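**Which gripper should I start with?**
The Brovach two-finger one. The Ridard has a stronger grip, but it is slower to set up and needs its own controller.

**Can I swap them without recalibrating the wrist camera?**
No. Run the short routine after every swap, even if you refit the same gripper. Allow two minutes.

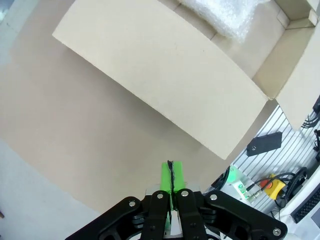

**How many trials count as a fair comparison?**
We ask for 200 per gripper, with the same arm speed and the same items. Lanying Zou keeps the log, which has 3,464 entries so far.

**Do dropped items count as failures?**
Yes, unless the emergency stop was pressed first. Mark those runs "void" and repeat them.

**Who do I ask about controller faults?**
Raimonds Toom, extension 755.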